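March
By the Outdoors Desk

Walleye, Cold Coffee and a Borrowed Boat

I should say up front that I am not a morning person. But when the ice goes off Lake Vitley I turn into someone who sets two alarms, and by 4:30 a.m. I was already backing down the ramp at Rullstead with a boat that belongs to my brother-in-law (he knows, he's fine with it) and a thermos I forgot to fill with anything hot.

If you've never fished Vitley, it's 3657 acres of stained water with a river channel running down the middle like a crooked zipper. The walleye stack up near the mouth of Fodero Creek for a couple of weeks every spring, and half the county stacks up right on top of them. I counted on company and I got it. Trucks were parked clear up to the county road!

We started out on the north side of the creek mouth, dragging jigs along the drop in 6 feet of water.
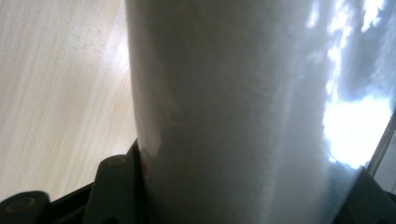 For the first hour we had zip. I switched from chartreuse to plain white, then back again, then sulked a little and ate both of my sandwiches. My brother-in-law kept telling me to slow down. I hate it when he's right, but once I let that jig sit still between hops – and I mean really sit, long enough to get bored – the rod finally went heavy. It was an 18-inch male, fat and mad about the whole thing.

After that we boated a fish every ten minutes or so until the sun got up over the trees. Then the wind swung around, everybody's boats started swinging with it, and the bite shut off like a faucet. We ran across to Nyaga Point and picked up two more on the rocks, plus a sucker that had me convinced for a good long minute that I was going to be famous.

The folks at the Rullstead bait shop keep a tally on a chalkboard by the register, and it stood at 781 walleye for the season when I stopped in for a doughnut. I added ours. They let you hold the chalk yourself, which I enjoyed more than a grown adult should.
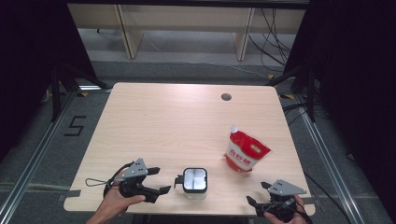
If You Go

The Rullstead ramp is open all night, but the lot fills up early, so get there before five. Parking is cash only. Bring lighter jigs than you think you need, a decent headlamp and dry gloves. Minnows run out fast on weekends – call the shop the night before and they'll hold you a scoop.

Contact the editors | Copyright Vitley Outdoors, all rights reserved | Back to top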